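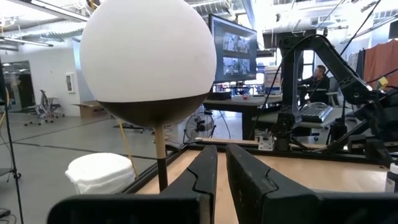 Setting up a two-arm table for sorting small parts

This page covers the bench we built in the shared workshop at Brurnamthorpe, from bare frame to a first sorting run. It assumes you already have two arms that power up and answer commands. If yours are still in pieces, start with Elisa Rinaldi's assembly notes and come back.

What you need

Two small arms with parallel grippers
Black aluminum extrusion for the frame, plus corner brackets
A wooden top
Screw clamps
A shallow tray
A handful of small bottles with caps
A lamp with a frosted shade

Step 1. Frame and top

Cut the rails square and bolt the frame together loosely. Set the wooden top in, push it against the rear rail, then tighten the brackets in opposite pairs. Check for rocking before you mount anything. We skipped this in March and had to take both arms off again.

Step 2. Mount the arms

Put the arms on opposite sides, facing each other. Both grippers should reach the middle of the table with some bend left in the elbow. An arm that has to stretch straight out will shake at the tip. Ours ended up 100 mm further forward than the Whiteley drawing shows.

Leave slack in every cable. Move each joint by hand through its full range with the power off and watch for a cable that pulls tight or catches on the rail.

Step 3. First passes over loose bottles

Stand the bottles on the wood with space between them and drive one arm over the group at low speed. You are only looking for clearance at this point. Keep the gripper open and stay above the caps. Raise the speed in small steps - if the picture from the wrist camera smears, the arm is moving too fast to aim by eye.
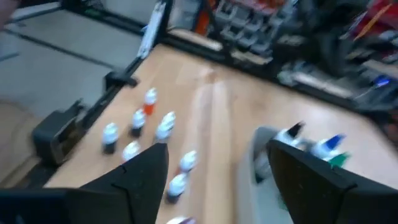 White-capped bottles on the tabletop during a fast pass, with the gripper fingers in front.

Step 4. Set the grip force

Start low. We use Plamora control software, where the force setting is a plain number, and we began at 200. Close on one bottle, lift it a little, and wait. If it slides, go up by 31 and try again. Vilho Riihimäki stops at 900 on his own bench and says anything higher marks the caps.

Step 5. Bring in the tray

Place the tray near the center where either arm can get to it. Let one gripper come up against the side of the tray while the other stays clear. Run the move several times before you ask for anything finer. 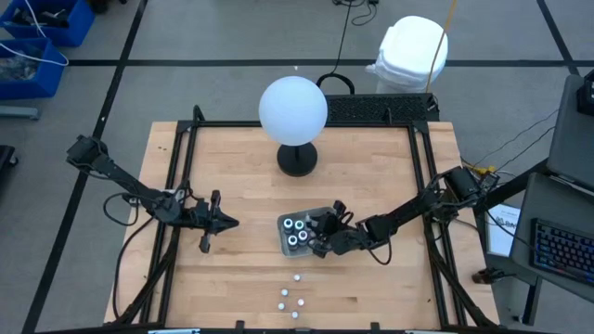 Can I run both arms at once from the start?

Run one at a time until each can finish its own move without help. After that, give each arm its own half of the table and let only one cross the middle at a time. Poppy Mellor wrote a short lockout script for this, and it is in the workshop folder.

Step 6. Add the small pieces

Small round pieces roll and hide between taller things, so leave them for last. Put a few in the tray and a few on the open wood, and practice on the open ones first. Come straight down and close slowly.
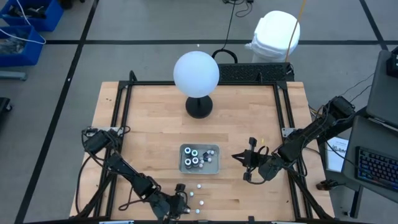
Small white balls in the tray and on the wood below it, with one gripper on each side.

If the gripper keeps missing to the same side, redo the wrist zero before touching the code. Evie Cheetham lost an evening to a wrist that was only slightly off.

When you finish, park both arms low, switch off at the wall and write your force setting on the bench sheet. Questions about the frame go to Brittany Wong.

Last updated 29/07/2026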